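Flirkar Fan Wiki – Editor's Guide
Section 5: Setting Up a Character Page

Welcome to the fun part! By now you have an account, you've read the spoiler rules in Section 4, and you're probably itching to write up your favorite crew member from the Flirkar saga. This section takes you from a blank page to a published character entry.

Before you start

Search for the character under every name they've used. Plenty of people in Flirkar travel under two or three names, and Captain Brullier alone had three half-finished pages before we merged them. If a page exists, add to it. If it doesn't, go ahead and claim it.

Have your sources open. The novels, the radio serial and the comics all count. Trading card text counts only where no other source covers the same event.

5.1 Creating the page

1. Log in and choose New Page from the menu on the left.
2. Type the page title. Use the name the character is best known by, with no rank or title. "Brullier" is right. "Captain Brullier" is wrong, though you should make a redirect for it later (see 5.4).
3. Pick the Character layout. A fact box opens at the right of the editing window.
4. Click Save Draft right away. Drafts are visible only to you and to moderators.

Note: The title can be changed later, but only by a moderator. Check your spelling twice, especially with Radevan names, where the books and the serial often disagree. The books win.
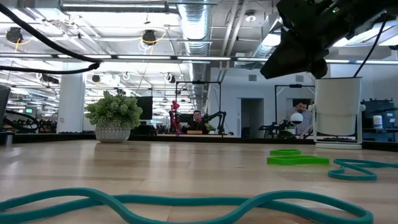

5.2 Filling in the fact box

1. Homeworld. Use the planet, then the region if it's known. For someone born on Radevus, write "Radevus, Lower Terraces" and let the wiki make the link.
2. Species. Leave this blank if no source says. Please don't guess from cover art!
3. Born and died. Use Flirkar Reckoning, with the year first. Year 1000 is the fall of the Glass Court, and everything else counts forward or back from there.
4. Affiliation. List the groups in the order the character joined them.
5. First appearance. This means the first one published, even if a prequel shows the character as a child.

Caution: Don't paste text into the fact box from a word processor. Hidden formatting breaks the box on phones, and it's a pain to clean out. Type it in, or paste it into a plain text editor first.

5.3 Writing the opening paragraph

The opening is what most readers see, so it's worth some love. Keep it under 100 words and get the whole life in there – birth name, other names, family, main role, and the thing they're remembered for.

1. Put the full name first, with the birth name in parentheses if it's different.
2. Write in the past tense. Every character is treated as a historical figure, even the ones who are alive at the end of the latest book.
3. Name parents, adoptive parents and siblings where they matter to the story.
4. Stay inside the universe. Words like "reader," "chapter" and "fan favorite" belong in the Behind the Scenes section at the bottom.

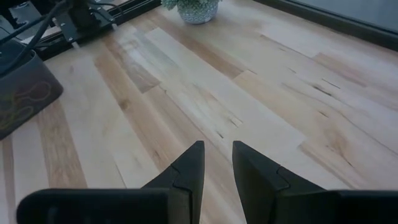
Note: Twins share a family section but always get separate pages. The Fernandes twins are the model to follow, and their pages are a joy to read even if you never edit anything.

5.4 Links, sources and redirects

1. Link each person, place or ship the first time it comes up, and then leave it alone.
2. Add a source tag after every claim. A page needs at least 5 tags before it can leave draft.
3. Make a redirect for each alias, rank and common misspelling.
4. Add the page to 2 categories or more: one for homeworld and one for affiliation.

Caution: A redirect that gives away a secret identity is a spoiler. If the reveal comes from a book released in the last year, hold the redirect until the spoiler period ends.

5.5 Publishing

1. Click Preview and read the page from top to bottom.
2. Fix any red links that come from typos. Red links to pages that haven't been written yet are fine, and they're a great way to find your next project.
3. Click Publish.

Your page will show up in the New Entries list, and other editors will start adding to it, often within the hour. Section 6 covers edit disputes and how to use the Talk tab.

Last revised October 9, 2026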